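El etiquetado de lotes no debería depender del color

En Rilano revisamos en enero 146 hojas de control de almacén procedentes de cuatro plantas. En 47 de ellas el estado del lote se indicaba solo con un código cromático: rojo para retenido, verde para liberado. La práctica es cómoda de implantar y deficiente en uso. Un porcentaje apreciable de operarios no separa bien ambos tonos, y la iluminación de sodio de las naves antiguas reduce aún más el contraste.

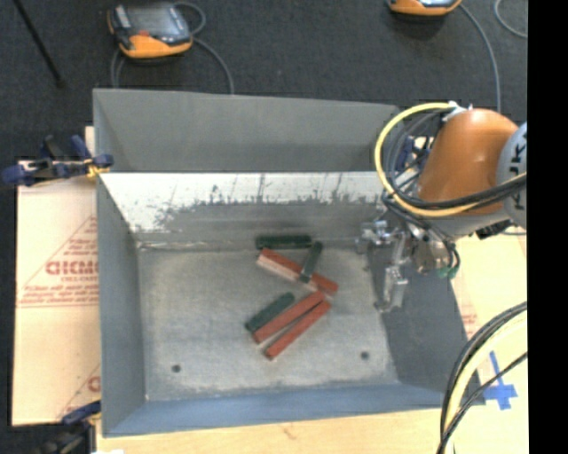 La norma interna de Bondent admite el color como refuerzo y exige un segundo canal: forma, texto o posición. Me parece el criterio correcto. El rojo y el verde oscuro tienen, además, luminancias próximas; en una copia en grises, unos bloques alargados de esos dos colores, amontonados en un cajón metálico, pueden resultar difíciles de clasificar. La posición tampoco ayuda cuando las piezas se cruzan unas sobre otras.

Se objeta el coste. El pliego de Unberg lo cifra en 550 euros por línea, incluida la sustitución de plantillas. Es un importe menor que el de una sola devolución por lote mal liberado. Quinlan propone limitar el cambio a las líneas nuevas, lo que obligaría a mantener dos convenciones en la misma nave. Considero esa solución peor que la actual.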